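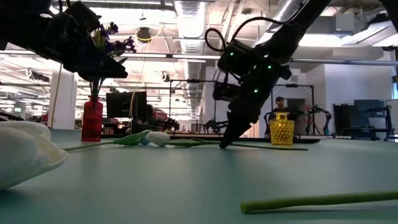 # The records we choose not to keep

2023-02-12

The report on the holding centre at Pistby came out in September and got a day of coverage. A minister had resigned that week over something else, and there was no room for it. I think it deserved more, so I have gone back to it over the winter, and I still think so.

The centre is run under contract by a firm called Paulauskas. It has places for 300 people, all of them held under immigration powers. None of them is serving a sentence. Some have finished one and were moved to Pistby on the day they should have walked out. Others have never been charged with anything. There is no fixed limit on how long any of them can be kept there.

What the report looked at was the use of isolation. Over the period it covered, 233 people were placed in what the contract calls a "supported room". A supported room is a cell with a mattress, a toilet and a light that is controlled from outside. The inspectors found 2,374 entries in the log for these rooms. In 800 of them the box for the reason was blank.

I have read the firm's reply, and it is polite. It says the blanks were a matter of training and that staff have since been reminded of the form. It doesn't say that the people in those 800 entries were put in the cell for good reasons, and it couldn't, as there is now no way to find out.

A blank box is treated in this country as an office problem. It gets an action plan and a date for review. I would treat it as the main finding. If the state, or a company paid by the state, locks a person alone in a room and can't say why, then the detention in that room had no grounds that anybody can test. A court can't look at it. A lawyer can't challenge it. The person can say what happened, but it will be their word against an empty line, and in my experience of reading these cases the empty line usually wins.

## How it becomes normal

People tend to look for the order that started a practice like this. They want a memo with a signature. Sometimes there is one, but at Pistby the inspectors didn't find any, and I doubt it exists. What they found was a rule that isolation needed a manager's approval, then a change allowing approval by phone, then a further change allowing it to be given afterwards. Each step was explained by short staffing on nights. By the end, an officer could lock the door at ten in the evening and the approval would be written up the next afternoon, or not at all.

Each of those changes was small enough to go through without a vote. None of them was secret either. They were in the contract papers, which were published, in a schedule near the back. I include myself among the people who could have read it and did not.

The older centre at Billiston went the same way. It closed after a long court case, and the settlement was paid without any admission. Several of its procedures were then carried over to Pistby, in some places with the same wording. We paid for the lesson once and then bought the same rules again.

## The usual defence

The argument for leaving things as they are is that staff face real danger and need to act fast. I accept the first part. Officers at Pistby have been hurt, and the report says so. But writing down a reason takes a minute, and it can be done once the door is shut and everyone is safe. Police custody sergeants do it every night of the year — often with people who are drunk, violent or both.

There is also a quieter argument, which is that the people held there will soon be gone from the country, so it matters less. It is seldom put in those words. Many of them aren't removed at all. Of those who pass through Pistby, a good number are released back to Hukadham or wherever they were living before, to the same street and the same doctor. Whatever was done to them in that room comes home with them.

I would like three changes, and the first two need no new law. Any isolation without a written reason inside the hour should count as unlawful and be paid for by the contractor. The logs should go to an outside body every week. And Parliament should set a time limit on immigration detention, as it has been asked to do many times.

The Paulauskas contract comes up for renewal next year. The schedule is still near the back, and this time I have read it. The approval rules are unchanged.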